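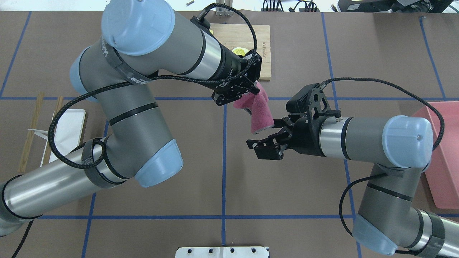 Section 2. Setting up the cloth handover

Cloth is the trickiest thing you'll ask your Godetti pair to handle, so please give yourself a quiet half hour for this section and don't be discouraged if the first few tries go a bit sideways. The arms need to meet over the middle of the table, with the left gripper holding the cloth by its bunched top and the rest hanging down beside the right gripper, as the pink one does. Any small, soft cloth will do nicely.

1. Set the speed to 18 percent on the Csonka panel and leave it there until you've finished step 5.

2. Run your hand along each cable and check that the loops have room to swing - the wrist turns further than most people expect.

3. Place the cloth in the left gripper and press Hold.

4. Bring the right gripper in until the cloth just meets its upper finger, then save the position as Meet.

5. Press Try Once and watch the whole motion through to the end.

Note: If the cloth slips, lower the Meet position by 2 mm and try again. Csenge Bognár on our Furkbridge help desk is always happy to talk you through it.

Caution: Keep your hands and sleeves away from the table whenever the arms are powered. To reach in and straighten the cloth, press Stop first and wait for the panel light to go out.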